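Jewelry Sorting and Storage FAQ

Last updated 8 Dec 2018

Questions that come in over and over, answered quick. If yours isn't on here use the contact form, replies are slow in the holidays. Mostly this is about sorting a mixed pile at home: the box, the order to do it in, beads and pearls, chains, bangles. Appraisals and repairs at the bottom.

Getting started

Where should I sort? Table or bed?

Bed, if you ask us. Small things don't bounce and roll off the way they do on a table. Earrings stay where you put them, more or less. Pull the spread flat first, no folds, a stud will go down a fold and you won't see it till laundry day. Tables are fine with a towel on top.

Patterned bedspread ok?

OK but slower. Big prints are easier than small busy ones. If you're losing silver studs against a pale background put a plain cloth down just for those. Yellow is good. Dark is good. White is bad for pearls, obviously.

What do I need before I start?

Not much. One open box, lid off and put somewhere else. A soft cloth. A pin or a thin needle for knots. Decent light, daytime if possible. Some small bags if you have them. Don't go buy a whole organizer before you know what you own. Lots of people do and then half the slots are the wrong size.

How long does it take?

Depends on knots. A small pile goes in an evening. A big inherited box, give it a weekend and don't rush the chains.

Do I empty everything out at once?

Yes, if it's one person's everyday stuff. All of it out, then back in one piece at a time. You want to see it together or you'll never match the earrings. With a really big lot, do it drawer by drawer.

What goes in first?

Rings. They're small, they get lost, and they're usually worth the most for the space. Pick up, look at the stone, give it a tiny wiggle with a fingernail. If it moves, set it aside for the jeweler. Then earrings, then pendants and charms, then chains. Beads and pearls near the end becuase they take up the room.

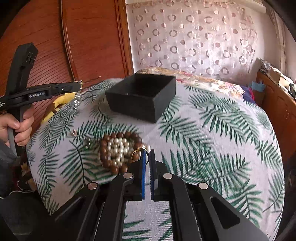
Chains are the exception to all this if they're already lying on top of other things. Lift those off first, straight up, slow, one hand. If something else comes up with it stop and unhook before you go any further. Pulling sideways is how clasps get bent. Once the chain is free lay it out in a straight line away from the pile and come back to it.

My earrings don't match. Toss the odd ones?

Not yet. Keep singles in one bag till the whole house is done. The other one is in a coat pocket or down the side of the bed. Give it until April and then decide.

Do I write a list?

Short one. What it is, color, any marks inside the band, who it came from if you know. Phone notes are fine. Insurance people will want more than that but a short list beats none.

Boxes

What kind of box?

A plain one with straight sides, wide enough that you can get your fingers in. That's it. Deep boxes turn into piles again. We like black insides, you can see pale things in it, though dark stones do vanish a bit.

Does the Prarkard box come with dividers?

No. Dividers are separate. The Prarkard is just the box and the lid, and the square one and the rectangular one take different dividers so check before you order. Returns on those are a pain.

Prarkard or Druststead?

Druststead is the stackable trays. Good for a dresser drawer. Bad for bangles, too shallow, the drawer won't close. Prarkard for mixed stuff, Druststead for rings and studs only. Plenty of people end up with both.

Is there anything for traveling?

The Citano roll. Snaps shut, four pockets. Don't put pearls in the one with the zipper, the teeth rub.

Can I keep it all in the wardrobe?

Sure, a wardrobe shelf is fine. Dark and dry. Keep it away from mothballs and perfume, and not right against an outside wall if that wall gets damp in winter. Not on the wardrobe floor under shoes. People do this.

Beads and pearls

Can pearls and beads go in together?

For an afternoon, yes. Long term no. Pearls are soft and pick up scratches from pretty much anything, stone beads included. Wood is gentler but wood can carry oil or old polish and you don't want that on pearls either. Soft pouch for the pearls, then everything can share a box.

How do I separate two strands that are looped through each other?

Find the clasps first. Open both if they open. Then it's just unlooping, and nothing has to be pulled. Elastic ones have no clasp so work the other strand off it instead. Never stretch old elastic to make it easier, it snaps and then you have beads under the bed.

Coil or hang?

Coil flat for pearls. Hanging stretches the silk. Wood and stone beads can hang if the cord is good. If you can see gaps between beads that weren't there before, lay it flat and get it restrung.

How do I clean them?

Damp soft cloth, wipe, dry with another, let it lie overnight. No dips, no ultrasonic, no toothpaste. For wood, dry cloth only. Tiger's-eye can have a bit of mild soap, rinse quick, don't soak the cord.

Bangles, jade and cord

Where does a bangle go?

Last in, flat on the bottom if there's room, otherwise leaning on one side of the box with something soft next to it. We know last in and on the bottom don't go together. Clear a corner for it as you fill. Hold jade over the box or over the bed the whole time you've got it in your hand, never over a hard floor.

Can jade touch gold?

Won't hurt the jade much, jade is tough. The gold can get scuffed though. And a ring with a raised stone may mark either one. Bag the ring.

There's loose red cord in the box. Keep or throw?

Keep. Thin cord gets used for charms and pendants and someone will want it back. Coil it and leave it on the bottom of the box, or tie it in a loose figure eight. Don't wind it around a bangle, dye can rub off when it gets damp.

How do I tell real jade at home?

You don't. Cold to the touch, heavy, all that, it's a guess. Glass passes half of those. Take it to somebody with the equipment.
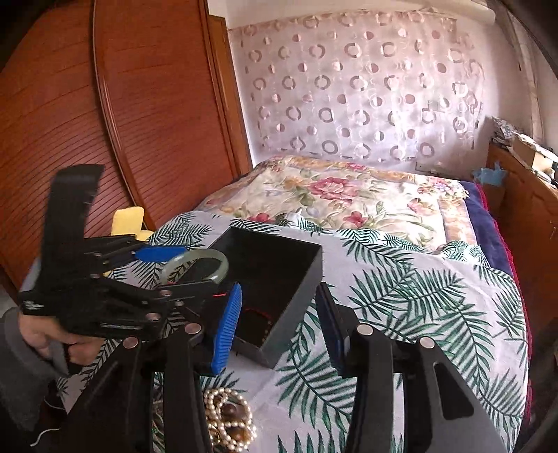 Knots

Necklace is one solid knot, help

Lay it on something flat and smooth, a plate works. Undo the clasp. Two pins in the middle of the knot and spread, don't pull the ends. A drop of baby oil if it's plain metal, wash after. No oil near pearls or anything glued. Walk away if you get mad at it.

How do I stop it happening again?

Clasp closed, each one in its own little bag with the clasp hanging out the top. Or thread it through a drinking straw, looks silly, works.

Appraisals and repairs

Do you appraise?

Not anymore. We send people to Bergmann. They do written appraisals and restringing both. Call first, they don't take walk ins for estate lots.

What did the last one cost?

We don't quote for them. For an idea of scale, one mixed family box we sent over came back at 3,510 on paper, and 921 of that was a single ring the owner nearly gave away. Most boxes are nowhere near that.

When should I insure separately?

Check your home policy. A lot of them have a limit for jewelry and it's lower than you'd think. If yours stops at 2,000 and your list goes over, ask about adding the pieces by name. Photos help. So does that short list form earlier.

Can I send you pictures of my stuff to identify?

Please don't, the inbox fills up. Post in the comments under the storage guide, somebody there usually knows.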